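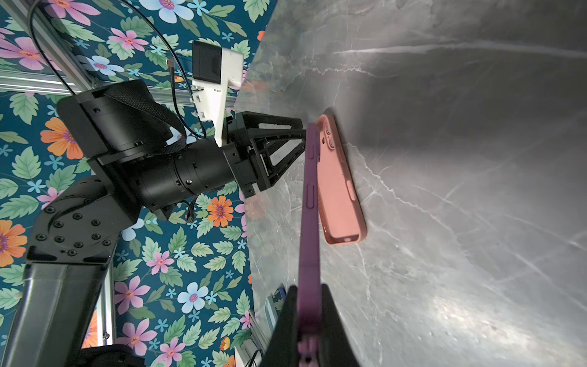 Can a silicone phone case mark a polished gray tabletop?

A soft silicone case will not scratch a polished surface, but grit trapped under it can, and a case left in one spot for weeks may leave a dull patch that has to be cleaned off.

Search this forum Advanced search Go

Gray marble-look top: haze, fine lines, and which cleaner

slabside
Table is gray with thin white veins, gloss finish, bought secondhand. The seller called it a Mösli top and had no paperwork. Two phones live on it, a pink one in a salmon silicone case and a purple one. Under side light I see a hazy band and a lot of fine lines. Some of the lines are pattern. Some I suspect are scratches. I want to know what it is made of before I put anything stronger than dish soap on it.

gritline
Find an unfinished edge on the underside. Stone is stone all the way through. A printed top shows a thin decorative layer over a core. Everything else depends on that, so do it first.

ninetydegrees
Repeat pattern is the other test. Pick a distinctive vein crossing and look for the same crossing elsewhere on the top. Printed sheets repeat sooner or later. On my Nadberg table the repeat was 90 cm, visible once you knew.

gritline
Works on a long table. On a small one the whole top can fit inside a single repeat and you learn nothing.

slabside
Edge is wrapped and finished, including underneath. No repeat that I can find. The top is cool to the hand, for what that is worth.

kettle203
Not worth much. Anything dense and glossy feels cool in a room at normal temperature. On haze: wipe one half with plain warm water and a microfiber, dry it right away, and compare the halves from a low angle. If the wiped half is clear, you had cleaner residue and nothing else. Too much soap does this more often than too little.

ninetydegrees
I would use diluted isopropyl for that test. Water alone moves grease around.

kettle203
Isopropyl is fine if the top is printed. If it is stone with a sealer of unknown type, I would not start there. Water costs nothing and rules out residue.
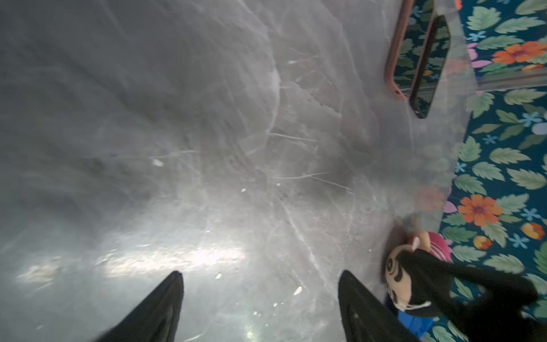 Page 2 of 19

slabside
Checked from a low angle. The bright streak at lower left is reflected light. The whitish smudged patches elsewhere are a separate thing, and the fine pale lines run in many directions. There are also a few white specks sitting on the surface, look like crumbs.

gritline
Remove the specks before wiping. Lift them with a barely damp cloth or a soft brush — do not drag them. Crumbs of bread are harmless. Crumbs of sugar, salt or plaster are not, and from a photo I can't tell you which you have.

veneerial
I disagree with the caution here. A decent printed top has a hard wear layer and will outlast a bit of salt. I have wiped mine dry every day since April with no change I can see.

gritline
You have a matte top, if I remember your other thread. Matte hides fine scratches. Gloss shows all of them.

veneerial
Fair, mine is matte. I still think people baby these surfaces.

kettle203
Fingernail test for the lines. If the nail passes over without catching and the line has the same gloss as its surroundings, treat it as pattern. If the gloss breaks along the line, it is a scratch, nail or no nail.

slabside
Most have no gloss break. Two do, both on the side where the phones get put down.

gritline
Then wipe the backs of the cases as well as the table. Silicone holds dust and pocket lint.

ninetydegrees
Could he polish the two out? I have 2,000 grit wet paper left over from a car job.

gritline
Not until the material is known. On stone, 2,000 is a reasonable step before polishing powder. On a print you would be cutting the wear layer and the repair would look worse than the scratch.

veneerial
Agreed on that one.

slabside
No paper then. Warm water first, cases wiped, a felt mat where the phones go. If the patches are still there after drying I will try Mastitz neutral cleaner on a corner, unless someone has had trouble with it.

kettle203
Used it on a Riden counter, no residue at half the label dose. Rinse anyway.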